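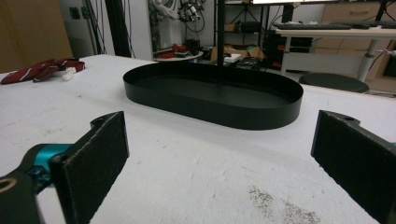
Workshop Diary: Friday

Home | Diary | Cars | Members | Contact

The restoration of the Beno coupe resumed at 8 in the morning. Hendrik Ngubane and Mbali Mokgethi were present for the full day, and Bhupendra Chauhan joined them after lunch. The car has now been in the care of the Kodthorpe Motor Register for 365 days, and the body has been off the chassis for most of that time.

The morning was given to the front axle. Both kingpins were removed and measured, and the left one was found to be worn past the limit printed in the Sithole workshop manual. The right one is within the limit but will be replaced as well. New bushings are on the shelf. They will need to be reamed to size, and the reamer is still on loan to Petronella Maluleke, who has been asked to return it.

Mr. Ngubane then cleaned the chassis plate and was able to read the number in full for the first time. It is 1563. The register had recorded it as 1568 from an old insurance letter, and the card has been corrected. This places the car in the second batch, which left the works with the longer rear springs. The springs now fitted are the short type and must have been changed by a past owner. A decision on them was held over.

The engine was not touched today. Unathi Msimang telephoned at noon to report that the cylinder head is back from Grutum, where the valve seats were cut and the face was skimmed. He will bring it over when he next has the use of the van. The head gasket ordered in July is the wrong pattern for this block and has been sent back.

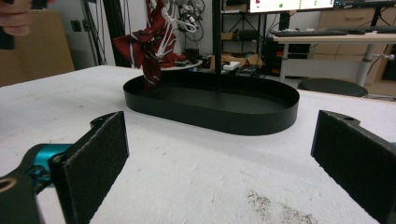
Will the car be running in time for the summer meeting?

The register does not expect it to be. The engine has yet to be put together, and it must then be run in on the stand at no more than 2000 rpm before it goes back into the chassis. The car will be shown at the meeting as a rolling chassis if the axle is finished.

In the afternoon the brake drums were checked for cracks and none were found. Mr. Chauhan stripped the old paint from the rear pair and gave them a first coat of primer. Miss Mokgethi sorted the door hardware and noted that one window winder and two hinge pins are missing. A request for these will be placed in the next newsletter.

Work stopped at five. The kingpins are wrapped and labeled on the lower shelf, and the axle beam has been left on the stands.

Contact the Register | Copyright Kodthorpe Motor Register | Back to top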